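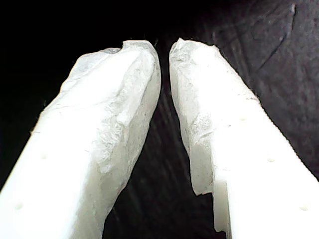

White fingers, almost touching. The left tip looks a bit chewed.

THE SMALL PARTS QUESTION, AGAIN

Readers will remember that in January we promised to sort out the odds and ends on the Parnar bench. Readers with longer memories will know we promised it the January before as well. Well, it has begun. Efthymia Stefanou has gone over to trays with dividers, and has asked me to say that the dividers mean something.

The small compartments are for things we can name. The big one is for everything else, and I expect it to fill first. Spacers and rings are to be put away by size, which sounds simple until you have two in your hand that differ by the thickness of a fingernail. The old Seltelow biscuit tin, the previous system, held 27 years of good intentions and a key to something made in 1882. 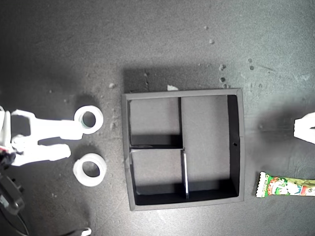 White rings are the worst offenders for wandering off. They roll, they hide under cable, and they look so much like each other that people put them down anywhere flat and call it done. If you find one loose on the worktop, please pick a compartment and commit to it. Wrong is fine – we can move it later, and Efthymia will.

Labels are coming from Prollonell, who have been sending them since before Christmas. Until then, ask before tipping anything out. The tin is on the top shelf by the door if anyone wants it for biscuits.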